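Forum > Home and Workshop > Surfaces and Finishes
Keeping a light work table light

brurnus_vee
I have a birch-top work table in the back room and I want it to stay pale. The last one I did with regular oil went orange within a year. I sanded this one to 120 and then 220, and so far it has no finish on it. Choices at the store in Brurnusside are Bilis white oil or Flulach soap flakes. Anyone used either on a table that gets real use?
Védís Østergaard

planeandsimple
Posts: 424
Soap. Mix it thick, wipe it on, let it sit, wipe off the extra. Three coats to start and one every couple of months. It stays close to the bare color.

tupelo66
Soap is fine on a dining table where people use placemats. On a work table you'll have gray smudges from hands and tools by the end of the first week. I'd go with the Bilis, two thin coats, and leave it alone for a few days before putting anything on it.

planeandsimple
My bench has been soaped for six years and the smudges come off with more soap.

tupelo66
Then you scrub your bench more than I do mine. White oil also has a little pigment in it so the yellowing doesn't show as much.

aniela_z
Posts: 266
Had both. The white oil looked chalky in the grain because I put on too much, and I had to sand it back. That was my fault, but it's easy to do. Try it on the underside first. Also vacuum the top properly before you start - dust from 220 gets dragged around with the rag and you'll see it.
Aniela Zieliński

brurnus_vee
Underside test is a good idea. How much soap for a top that's 50 inches long?

planeandsimple
Half a cup of flakes to a quart of hot water. You'll have some left. It keeps in a jar but sets up like pudding, so stir it.

oldmillroad
Neither one. Water-based poly, matte. I know people here don't like it.

tupelo66
It scratches and then you have to redo the whole top. With oil you can fix one spot.

oldmillroad
Mine hasn't scratched. Biswas matte, three coats, in July with the windows open. Kids do homework on it.

aniela_z
Homework is easier on a table than clamps and metal parts. I'd still want something I can patch.

brurnus_vee
I tried soap and the Bilis side by side underneath. The oil was a bit whiter than I wanted, so I'm going with soap. If it gets too grubby I'll sand and start over, I have half a pack of paper left anyway. Will post again after the summer. This is the color I'm trying to hold on to.
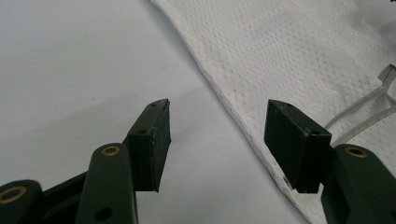
The pale color I want to keep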